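Oct 7, 2022

Natural dye notes, madder round two

Back at the Skamircombe bench after a long gap (last proper entry was February, shame on me!). Weighed out the Zupan madder, 61 g for 200 g of wool, and let it soak overnight in tap water. The Jundetico alum has gone clumpy in the jar but it still dissolves fine if you're patient with it. 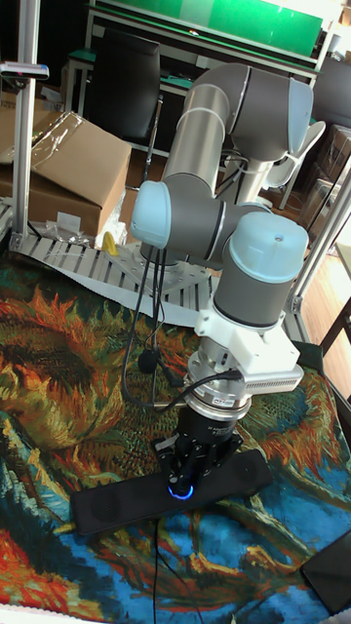

Dye bath

Filled the big pot with 4000 ml and brought it up really slowly – I rushed it last time and got brown, a very sad brown. Kept the lid off and stirred whenever I remembered.

The color on the first skein is a warm brick red and I love it. The second one came out more orange, and I think I crowded it in the pot.

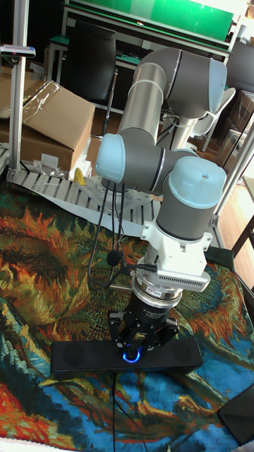

So the next batch goes in loose, one skein at a time, with a pinch of chalk. Still need to try the Burnelus yarn. Leftover bath is in the lidded bucket by the sink, please don't pour it out!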